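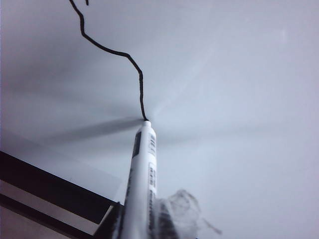 Marker drawing a black line on a pale surface.

How to Plan a Weekly Work Schedule for a Small Shop

Most small shops start out with a schedule in somebody's head. It works until the first week two people are off at once. The method on this page takes one evening to set up and then 30 minutes a week to keep going. It was worked out at the Minetti bakery in Grultbridge, which has two ovens, one counter and a delivery route, but it will do for any shop with a handful of staff.

What you need

A whiteboard, one marker per color you plan to use, a pad of paper, and last month's sales by day. If your register doesn't break sales down by hour, write the totals by hand for a week before you start.

Step 1. Find your busy hours

Go through the sales and mark the hours when one person at the counter is not enough. Don't use the daily total for this. In one week last July the Minetti counter rang up $2,847, and more than $2,000 of it came in before noon. A schedule built on the daily totals would have put the second person on in the afternoon, when there was little to do but wipe shelves.

Mark slow hours too. Those are where cleaning, ordering and prep should go.

Step 2. List the jobs before the people

Write down every job that has to be done in a day and when it has to start. Opening the ovens, counter, deliveries, dishes, cash-out. Put a length next to each one. If you don't know how long a job takes, time it twice and use the longer figure.

Leave names off for now. Once a name is on a job it tends to stay there, and you end up fitting the work to the person who has always done it.

Step 3. Draw the grid

Days go across the top and hours go down the side. Make the rows tall enough to hold two names. A board hung in the back hall is better than one in the office, so that people pass it on the way in and out.
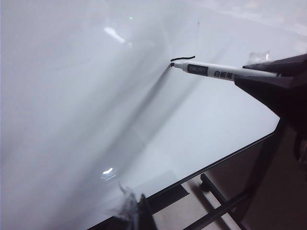 Draw the day lines first and leave a blank column at the far right for notes. Swaps, dentist appointments and late deliveries all end up in that column, so give it as much width as a day. If you want the grid to last, go over it with thin vinyl tape and use the marker only for names. Otherwise you will be redrawing the lines every week – it gets old quickly.

Step 4. Fill in the fixed shifts

Some shifts can't move. A person with a second job, a school pickup or a bus to catch goes on first. Then fill the busy hours from Step 1, and after that the slow ones. Check three things as you go:

Nobody closes late and opens the next morning.
Each person has two days off, together if possible.
At least one person on every shift can cash out.

If you can't fill a busy hour, shorten a slow shift before you ask anyone to work extra.

Step 5. Set a rule for swaps

Swaps are fine as long as they are written down. Both people put their initials in the notes column, and the swap counts from then on. The cutoff should be the same every week. Thursday at 5 works well for a week that begins on Monday, and it leaves time to order from suppliers. The flour order from Vidal and the packaging order from Aso both depend on who is in to unload.

Step 6. Copy it, then wipe it

Before you clear the board, copy the finished week onto paper, with all the changes as they really happened. Keep these sheets in a folder. You will need them for payroll, and after a couple of months they show you which shifts are always being swapped.

Wipe with a dry cloth first and use cleaner only on what is left.

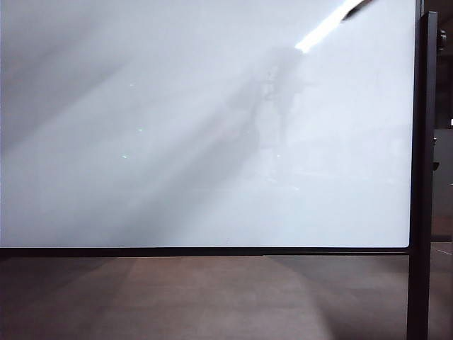 Common problems

The same person always gets the weekend. Rotate weekends on a separate sheet and copy from it first, before the fixed shifts.

People don't look at the board. Stop telling them their hours when they ask. Send them to the board.

Too many colors. Use black for names and one other color for changes.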